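Jun 13, 2024

The third session of the household manners course was held this morning at the Jurkemora reading room. The subject was correspondence and calling, as both were practiced before the First World War. Attendance was good. I opened with the rules for leaving a card, including the turned-down corner, and allowed more time than the program gave me.

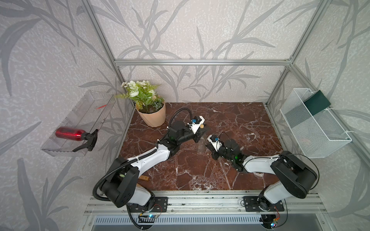
Valdir Moura objected that a card left in a hall dish was no kinder than a message left unread on a telephone. I replied that the card at least obliged the caller to walk to the door. The point was entered in the minutes and we proceeded to letters of thanks. My position remains that such a letter should be sent within 2 days and should name the gift.

Discussion of the evening meal took up the second hour. Members were asked to state whether they would still wait for the hostess to lift her fork. Most would. Few would wait for her to leave the table. The older handbook, which I had borrowed in February and must now return, gives four pages to the matter and none to the guest who does not eat meat.

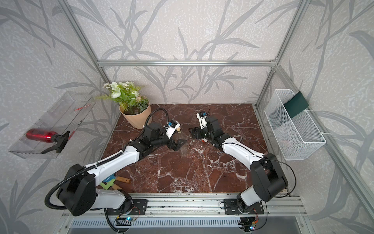 Hiyori Ikeda asked whether the rules had ever been meant for people who cooked their own dinners. They had not, and I said so. She then proposed that the final session be given over to the manners of small kitchens, and I have agreed to draft an outline.

Ida Kettler's essay on mourning dress was received. It runs to 2,000 words against a limit of 1,295 and will have to be cut. The passage on black-edged paper should stay.

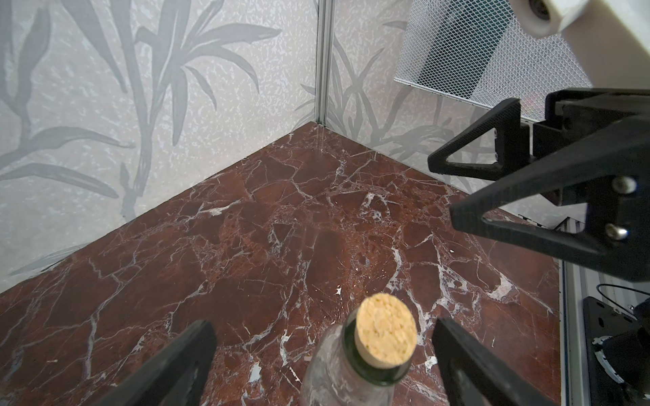
Cork stopper in the neck of a glass bottle.

Wrote to Frauke Schmieder regarding the chairs. No answer as of this evening.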